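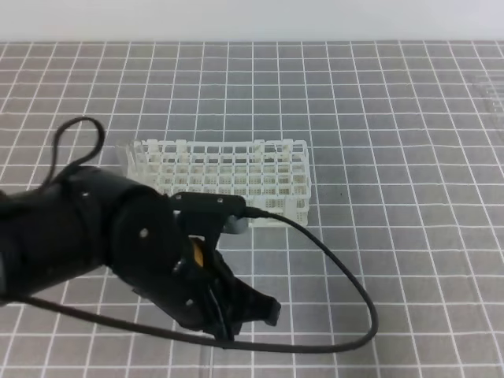

benchrat_43
Can we settle whether these things are ready for boring chores yet? My test is racking tubes. You take a tube, you put it in a square hole, you do it again until the rack is full, and any new hire has it down before lunch. So look at that empty white rack with the gripper hanging out in front of it, and consider that the clear plastic stuff lying on the grid is hard enough for ME to pick out against the gray. I run the sample prep side of a small shop (we check coolant and rinse water for the machining floor) and my boss came back from a trade show in November convinced we'd have an arm doing all of this by summer. It's 21st May and I'm still the arm. What are you all seeing?

lintqueen
Ha, "I'm still the arm." Same in my house! I bought the Jumholm floor thing for the kitchen and it's great right up until somebody leaves a sock out. I want a machine that picks up the sock. I would pay real money for the sock machine.

pallet_jackson
Gonna disagree with the first post a little. Tube racking is one of the easier jobs out there if you set it up right. We have a Lacerda cell at work that loads small parts into trays, 43 to a tray, and it runs all night with the lights off. The parts show up in the same spot facing the same way every time, and that took a guy weeks of fiddling with the feeder. But it does run.

benchrat_43
Well sure, but then you've built a feeder. My tubes come in a bag! If I have to stand there lining them up for it I might as well drop them in the rack while I'm at it. That's my whole gripe.

pallet_jackson
Fair. Though you line them up once and then the machine does it for the next five years. You're comparing one afternoon of your time to one afternoon of its time.

oldsolder
Clear plastic is the real pain here, not the holes. Depth cameras hate it, the light goes straight through or bounces off somewhere dumb. We had a Cillano vision kit on loan and it would find a cardboard box from across the room and then go completely blind on a clear lid. We ended up putting a strip of masking tape on every lid, which worked fine until we ran out of tape lol

Also, benchrat, the cable on that one. See how it swings way out over the grid and comes back under the gripper? I'd want that tied up before I let it near a full rack. One snag and you're mopping.

benchrat_43
Oh I noticed the cable. First thing my eye went to. I've knocked over enough racks with my own sleeve.

tworavioli
I think you're all being too hard on them. Six years ago I wouldn't have believed an arm could fold a towel and now there are videos of it everywhere. Slow, yes, but it's folded. Give it time.

lintqueen
Videos though! How many takes? I can fold one towel nicely on camera too, and my closet looks like a landslide.

tworavioli
OK I can't argue with that, I have no idea how many takes. I still think dishes are coming sooner than people expect. Plates are all pretty much the same shape.

oldsolder
Until there's a wine glass in the sink. Clear again. See above.

pallet_jackson
For what it's worth, I talked to the Stirnlow people about a bench unit and their rep was pretty straight with me. He said pick one job, keep the lighting the same, keep people's coffee off the table, and don't expect it to sort a mixed bin. I liked that better than the sales pitch I got from the other places.

benchrat_43
That's kind of where I've landed too. I could see giving it the full racks to shuttle from one side to the other. A rack is white, it's a decent size, it has edges to grab. Loading loose tubes out of a bag, I'm not buying it for my bench yet. Anybody here doing that part for real, with no feeder? I'd love to hear what you're running and how many it drops.

pallet_jackson
No feeder, no. I'll ask our integrator and post what he says.

lintqueen
Ask him about the sock.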